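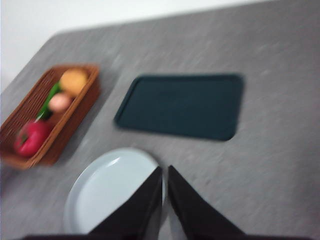
Half portions ought to cost half as much, one reader from the Trurkgate end of town wrote to us this week, and any café that charges nearly full price for a small plate of food is having its customers on. Other readers were kinder, but price came up in almost every message we received about the Skirance small plates scheme.

Small plates scheme to cover whole town from March

Thursday, October 3, 2024

Cafés, pubs and restaurants in Skirance will be asked to put smaller portions on their menus from next March, after a trial in which much less food was left uneaten at the end of meals.

The town council agreed last night to carry on with the scheme and to open it to all 245 places in Skirance that serve hot food to the public. Until now only businesses in and near Trurkgate could take part. Joining will still be voluntary.

Under the scheme, a business offers a smaller version of its main dishes at a lower price and shows it clearly on the menu. It also agrees to have its food waste collected separately from the rest of its rubbish. The waste is weighed at the kerb and the business gets a monthly note of how much it has thrown away.

The collections are run by Mindance, the firm that already empties most of the trade bins in the town centre. Its contract with the council has been extended to cover the larger area. Businesses will pay £4 for each food waste bin emptied, the same as during the trial. General waste costs more to take away, and the council says most places that keep the two apart should see their total bill stay level or fall.

The trial ran for eight weeks over the summer. By the end of it 94 businesses had signed up, although not all of them stayed for the full time. Several takeaways dropped out early on, saying that their food left the building with the customer and that they had little to put in the bin. A report to councillors said takeaways should be given a simpler set of rules if they want to join again.

What the trial found

According to the report, most of the food thrown away in cafés and pubs during the trial was not meat or fish. Chips, bread, rice and salad made up the greater part of it, much of it served on the side of a dish and never touched. In the places where customers were asked whether they wanted the side dish, a fair number said they would do without.

The report also looked at who chose the smaller portions. Older customers ordered them most often, followed by people eating at lunchtime on a working day. Families made less use of them than expected. Many cafés already had a children's menu, and parents tended to stick with it.

Kitchen waste was a different matter. Peelings, trimmings and food that had gone past its date were weighed along with everything else, and here the trial made little difference. The report suggests that kitchens might be offered advice on ordering and storage, but there is no money set aside for this yet. 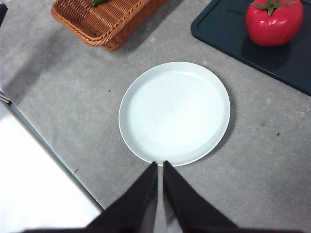 A plain white plate on a speckled worktop.

Kandpal, the family restaurant on the corner of Trurkgate, was one of the first to join. It now serves most of its curries in two sizes and brings rice to the table in a separate dish. The restaurant said it had been worried that people would order less and spend less, and that this did happen in the first fortnight. After that, it said, more tables began to order a starter or a pudding, and takings went back to where they had been.

It has kept the two sizes since the trial ended. Staff there said the hardest part had been the printed menu, which had to be done again from scratch, and that it took a while to get used to cooking for both sizes on a busy night.

Not every business was as pleased. One pub told the council that its regular customers saw the smaller meals as poor value, and that it had gone back to a single size. A sandwich shop said it had nowhere to keep another bin and had been storing it in the passage next to the back door, where it got in the way of deliveries. A café near the bus station said it was glad of the weekly collection but could not see the point of the monthly note, as the figures came too late to be of use.

The council said it would ask Mindance to send out the weights more often. It also said smaller bins would be on offer from March for places that are short of room, and that neighbouring businesses would be able to share one if they both agreed to it in writing.

Price left to owners

Some councillors had wanted a fixed rule on price, so that a small portion could cost no more than a set share of the full one. This was dropped before the vote. The report said that rent, wages and heating cost a café the same whatever the size of the meal, and that a fixed rule would put many owners off.

Instead, businesses that join will have to show both prices side by side. They must also let anyone order the smaller size at any time of day. During the trial a few places had kept small portions for pensioners or for certain hours, and this led to complaints.

There was also some debate about leftovers. Several people who replied to the council's survey said they would sooner have a full meal and take home what they could not eat. The scheme does not stop anyone from doing so, and businesses will be asked to offer a box to customers who want one. They may charge for it. Food that has been standing on a buffet or a hot counter cannot be taken away under the scheme, for reasons of food safety.

Schools, care homes and the hospital canteen are not included. They have their own catering contracts and the council said it had no plans to change these.
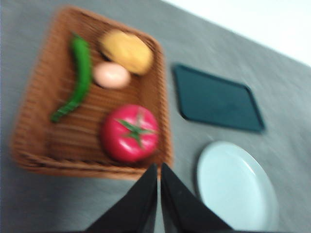
Will customers still be able to order a full-sized meal?

Full-sized meals will stay on the menu everywhere, and the smaller portion is an extra choice at a lower price.

Businesses that want to take part can put their names down from the start of next month, either on the council website or by filling in a paper form at the library or the town hall. Those that were in the trial do not have to apply again, but they will be sent a letter asking them to confirm the size and number of bins they need.

New window stickers are being printed for the places that join. The ones used in the summer carried the dates of the trial and should be taken down. A list of businesses in the scheme will be kept on the council website, along with their opening hours where these have been supplied.

Mindance will deliver the new bins during the winter. Collections in Trurkgate, the market square and the streets leading down to the river will stay on the same day as now. Other parts of town will be given their collection day nearer the time. The firm has asked businesses not to put the bins out the night before, after some were knocked over during the trial and the contents spread along the pavement.

The food waste is taken to a plant outside the town, where it is turned into gas and fertiliser. Plastic bags cannot go in with it, even those sold as suitable for compost, and bins with bags in them may be left behind. Cooking oil has to be kept apart as well and will not be collected under the scheme.

Householders will see no change. Kitchen waste from homes in Skirance is already collected by the council as part of the normal round, and that service is paid for separately.

Councillors will be given a further report once the wider scheme has run through its first summer. The price per bin is fixed until then.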